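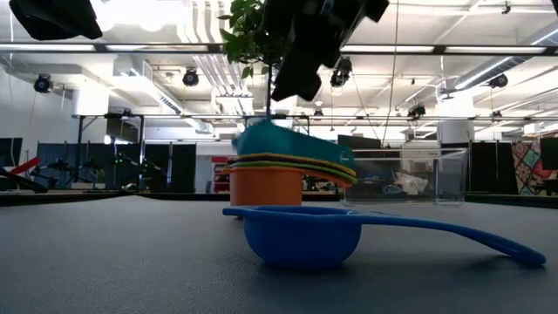
Why would anyone need a whole talk on measuring scoops, a friend asked me when I told her what I was doing tonight, and couldn't you just tell them to tie the things together with string? Well, I've tried string. We'll get to string.

So, hello, and thanks for coming out. (Wait for the door to close, it's noisy.)

My subject is small plastic kitchen stuff, the scoops and cups and little round nesting bits that live in a drawer and come out in a lump. I've got a blue scoop with a long handle, and the handle is the whole trouble. Cups stack. Round flat pieces stack. A long handle sticks out of whatever you put it in and then the drawer won't shut.

Start with the pile. I like an upright cup with the flat pieces sitting on top, yellow, green, whatever order you fancy, and yes it leans a bit! Mine always leans. If you're fussy you can put the flat ones down first and stand the cup on them, but then you've got to lift the lot to get at the bottom one and I can't be bothered.

Next, the clear bin. I bought mine from Gasitz and I've got 4 of them now, which my kitchen is too small for. See-through sides are worth paying a little extra for. I had a lovely solid grey tub before that, and I once found two pastry cutters in it that I'd already replaced. Put a cloth in the bottom if the rattling bothers you. Scoops go in last, handles all pointing the same way.

(Hold up the string here. Pause for the laugh, if there is one.)

String! I tied my scoops together through the holes in the handles in December, very pleased with myself, and the first time I made pancakes I dragged the entire set through the batter. A Stostance clip did the same job and came undone with one hand, so that's what I use now.

Last bit. Give yourself 20 minutes, clear one patch of table, and only do the one drawer. If you start on the pan cupboard you'll be there till midnight.

Questions, then tea. The urn takes ages so somebody switch it on now, please.

Comments

Tried the cloth in the bottom and it does stop the rattle. Mine slides about though, any tips?

Still on team string. You just need longer string.

Do the Gasitz bins come with lids? Couldn't hear that part from the back.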